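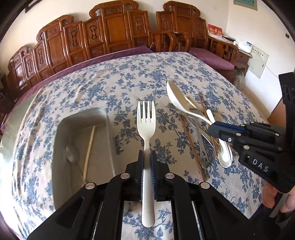 Please let there be a singalong version this time, wrote one reader under my last post, and I'm very happy to report that there is! Dronon and the Midnight Parade, the new family cartoon from Wodach, comes out on disc and download on Sep 18, 2020, and the singalong is tucked away in the extras menu.

If you missed the first one, Dronon is a small, rather bossy dragon who runs the post office in a seaside town called Stollthorpe. In the new story the town lamps go out on the night of the big parade, and he has to get everybody down to the harbour before the band starts. It runs for 67 minutes, which in our house is just short enough to fit in before bath time.

I've watched it twice now (once with children, once without, no shame) and the songs are much better than last time. The snail brass band is my favourite bit by miles. The middle drags a little -- there's a long business with a lost trumpet -- but my youngest didn't seem to mind.

The music is by Rätsep again, and the lullaby from the first film comes back over the end titles, so do stay put for that.
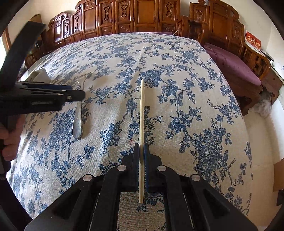
Where to get it

Most supermarkets should have the disc. The first 1000 copies come with a paper dragon mask to cut out and colour in, so be quick -- mine had gone by the time I thought to look in the box, and I have my suspicions. A second series of the telly version follows in January.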